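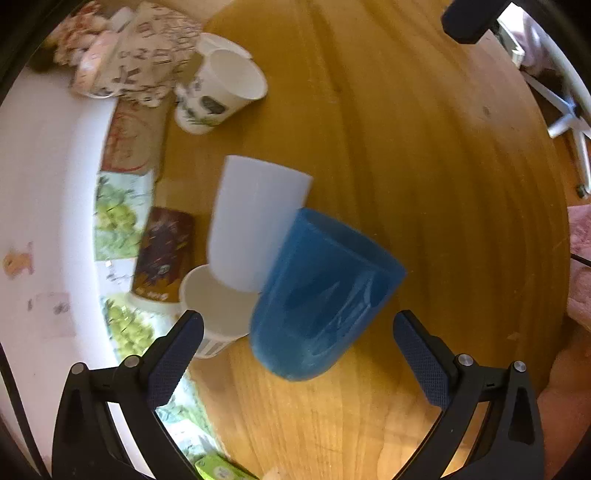

Briderik Opens Orders for Shared Gripper Equipment Plan

16th March — Briderik, which supplies handheld and arm-mounted grippers to small workshops, training centers and research groups, today opened orders for a purchasing plan that lets several sites buy equipment under one contract. The plan is called Cukon and covers hardware, spare finger pads, setup and service.

Under Cukon, a group of buyers places a single order for at least 10 two-fingered grippers and divides them among its sites. Each site is billed separately and can set its own delivery month. Prices are fixed for the length of the contract, including the price of replacement parts.

The company said it drew up the plan after reviewing 77 quotes it issued to small buyers last year. In 31 of them, the buyer had budgeted for the gripper itself and left out pads, screws, cables or training hours. Many of those orders were later reduced or put off to the next budget year.

"A buyer with a small budget needs to see the full cost on the first page," Briderik said in a statement. "Pads wear down, and a site that handles cups, mugs and other household items all day will go through them faster than one that runs a short demonstration once a month. We now quote for that at the start."

Every Cukon quote includes a planning sheet with three usage levels. Buyers mark the level that fits their work, and the sheet gives the number of spare pads and service visits to budget for. Sites that pick the wrong level can change it once during the contract without a fee.

Rarkov, a distributor of workshop equipment, will handle delivery and returns. The first shipments are planned for May. Briderik has set aside 100 grippers for the opening round and will confirm orders in the order they are received.

Buyers who already own Briderik grippers can join for parts and service only. Older units must pass an inspection at the company's Park service center before they are added to a contract — the inspection fee is credited against the first service bill.

Planning sheets and order forms are available from Briderik's sales office and from Rarkov. Leasing is not offered under the plan at this time.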